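We use cookies to remember your settings and to see which pages get read. By continuing to browse you agree to this. Accept - Manage choices

An afternoon at the Barredo family center open day

I've been meaning to visit the Barredo center ever since it opened, and in April I finally got on the bus and went. It's a family support center on the east side, run by a small nonprofit called Oveo, and its whole pitch is that you can walk in and get help with rent, diapers, a school form or a scary letter without anybody opening a case on you. I write a lot on this blog about families and the child welfare system, so you can imagine I had questions.
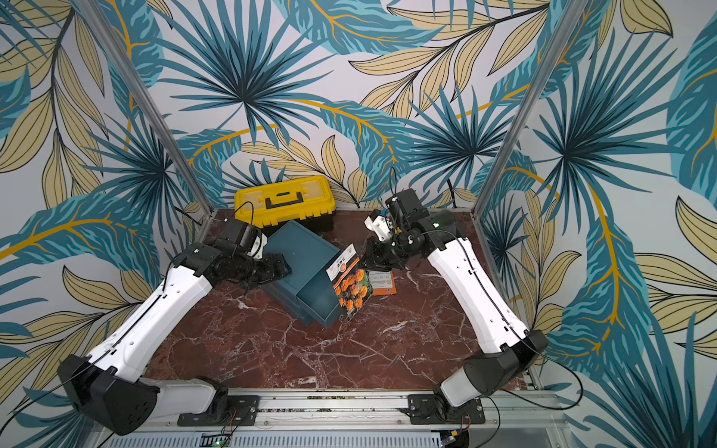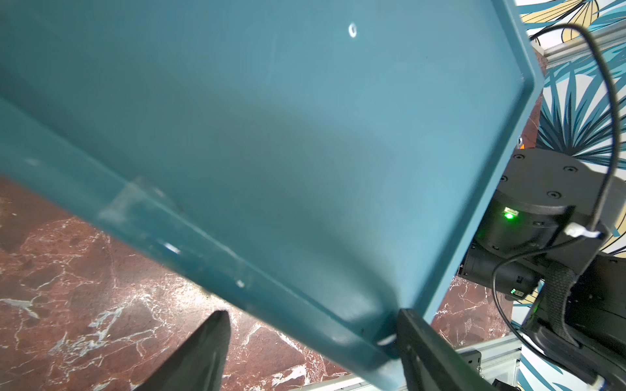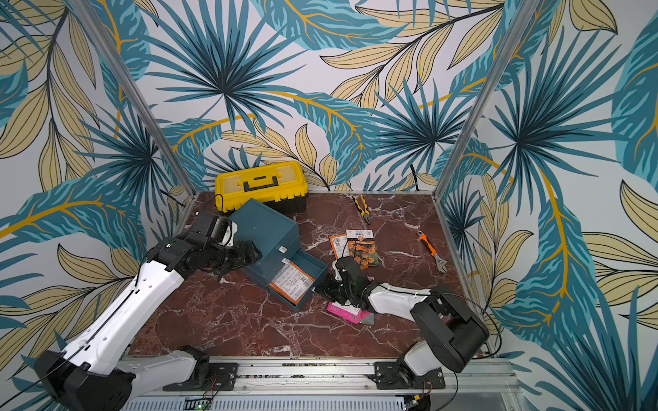
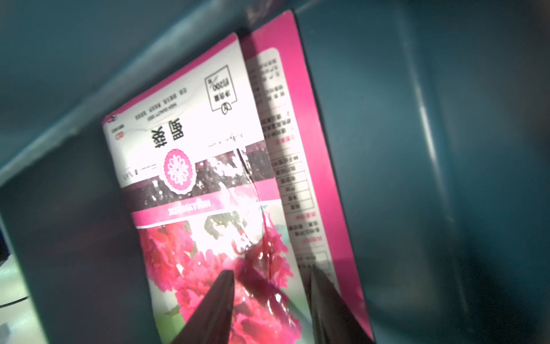

Robot arms at a marble-patterned tabletop in the first and third pictures, a teal bin in the second, and a seed packet with carnations on it in the fourth.

Doors opened at 2 and there was already a line of strollers down the ramp. I got a name sticker, a paper cup of very strong coffee and a map drawn in marker, and then I promptly went the wrong way and ended up in the laundry room. Which was a good place to start! The washers are free, you don't sign up, and there's a bench long enough for three people to sit and talk. A mom folding tiny socks told me she came for the machines for two months before she ever spoke to staff. She said she'd been told at a different agency that her kids' clothes being dirty could be "a concern," and after that she stopped going anywhere that had a front desk with a computer on it.

I noticed the front desk at Barredo after she said that. It's a round table with a bowl of mints. There is a computer, but it's in the back office, and you only go in there if you want somebody to look something up with you.

The tour itself took 15 people at a time, and I got into the second group. Our guide was one of the family workers (she asked me not to use names, so I'm not using anybody's). She took us upstairs past the playroom, which was loud, and into what they call the paper room, where people bring the mail they've been afraid to open. Eviction notices, benefits letters, court dates. Two workers sit with you and go through the pile. I asked how long a pile takes and she laughed and said she once spent a whole day on a single grocery bag.

Then came the part I'd come for. Somebody at the back, a grandfather I think, asked straight out whether the staff are mandated reporters. I was glad he did it so I didn't have to. The guide said yes, some of them are, by law, and that they tell people so at the first conversation, before anybody shares anything. There's a sheet on the wall that says it in plain words in four languages. She said they had argued over that sheet for weeks. Some of the staff thought it would scare people off, and a couple of the parents on the advisory group said it was the only reason they'd stayed. I liked that she told us about the argument. I've been on plenty of these tours where everything was always a great idea from the first day.

She was less clear on what happens when a worker isn't sure. They have something called a pause, where a worker who's worried talks to a colleague and then to the parent before picking up the phone, unless a kid is in danger right then. A woman near me wanted to know who decides what "right then" means. Fair question, and I don't think she got a full answer. The guide said they're still writing the training for it with Flonitz, the group that does their staff workshops. I'd like to see that when it's done.

Money, next. The help fund is the thing most people were whispering about on the stairs. Last year they gave out 108 small grants, and the biggest any one family can get is 3,000 dollars. You fill in one side of one page. No bank statements, no home visit! The most common things people ask for are car repairs, security deposits and beds. Beds come up a lot, the guide said, since a child without a bed of their own is something that gets written down in a report, and a bed frame and mattress cost a lot less than everything that can follow. I've read that same point in plenty of papers but hearing it from a person leaning on a filing cabinet hit me differently.

I asked where the fund comes from. Most of it is from one foundation, and the agreement with them runs out next year. After that, shrug. She was pretty open that they might have to cut the grants down or stop taking new families for part of the year. So if you've ever wondered what keeps people like her up at night, there you go.

After the tour there was food in the yard - rice, beans, a gigantic tray of baked chicken, and somebody's lemon cake that I went back for more than once. I sat with three parents from the Grikier group, which is the peer circle that meets there in the evenings. All of them had been through an investigation at some point. One had hers closed with nothing found, and she still flinches when there's a knock at the door around dinnertime, years later. Her son does too. She said the circle was the first place where she could tell the story without somebody asking "but what did they come for?" I wrote that on my napkin and I still have the napkin.

They didn't all agree with each other, by the way. One dad thought the center should have no ties to the county at all and shouldn't accept referrals from it. Another said a county worker had handed her the flyer, and she'd never have found the place otherwise. They went back and forth for a good while and then somebody's toddler knocked over the lemonade and we all got up to help.

A few practical bits if you want to go. The bus stops right across the street, and the ramp is on the side, behind the blue door. Childcare during the tour is free, but bring a change of clothes because there is water play. The bathrooms on the ground floor are the good ones. They plan to do another open day in the fall, and the evening circle takes new people any time, you just show up.

I left with a tote bag, a stack of the plain-language sheets to pass along, and a slice of cake in foil. I'm going to ask if I can sit in on the reporting workshop, and if they let me, I'll write it up too.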